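Turmeric latte keeps going gritty, and is my little table past saving?

Posted by Yanti Pillai in Kitchen and Home

Hi all, two things in one because they happen in the same spot. I've been making turmeric lattes at home from those single-serve sachets (Morkora, the box of 12) and every time I get to the bottom there's a layer of orange sludge. I tip the sachet into hot milk, stir it, drink it, and the last two mouthfuls are like wet sand. The box says "stir well", and I do! My arm gets tired!

The other thing is the table I make them on. It's a little varnished one I got at a garage sale for 15 dollars and I love the colour, but the top is getting scratched up and I'm scared of turmeric getting into the bare bits. Do I have to strip the whole thing? I rent, so no shed, and I'd be doing it on the balcony.

Percy Pacheco
Member, 73 posts

Powder into a full cup is your trouble. Once the cup's full you can't stir hard without slopping it, so the powder clumps and sinks. Do it the other way round:

1. Put the sachet in the empty cup with a splash of hot water, just enough to wet it.

2. Work it against the side with the back of the spoon until you've got a smooth paste. Give it a proper go, I count to 40.

3. Pour in the hot milk a bit at a time, stirring as you go, and keep the spoon right down in the cup. Hold the cup with your other hand so it doesn't wander about on the saucer. I fill mine nearly to the top because I'm greedy, so gentle stirring by then.
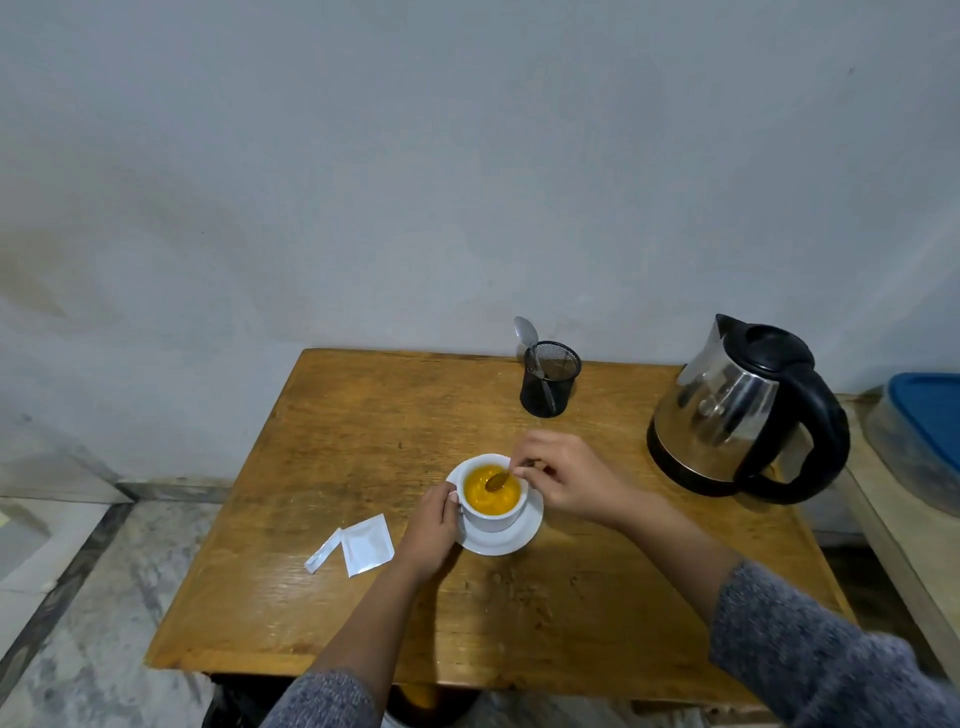 4. Give it another stir halfway through drinking. There'll still be a little bit at the bottom — it's ground up root, it doesn't dissolve like sugar does.

As for the table, mine's just as scuffed and I wouldn't strip it. Wipe up spills straight away, use a saucer, and if you want it looking nicer rub a bit of furniture wax in with an old sock and buff it off. Try it underneath first in case it changes the colour. If you ever do sand it on the balcony, check with the downstairs neighbours, dust goes everywhere.

toltis_tea

just buy a milk frother?? had mine for years, no lumps. can't help with the table

Yanti Pillai

Percy, the paste thing worked, thank you! Made one this arvo and there was barely a teaspoon of sludge left. I did go a bit hard on the milk and got some on the table, but I wiped it up quick smart and it hasn't left a mark. Will get some wax on the weekend — does it matter if it's the clear sort or the tinted one?

Percy Pacheco

Clear. The tinted stuff can go darker in the scratches and you'd notice them more.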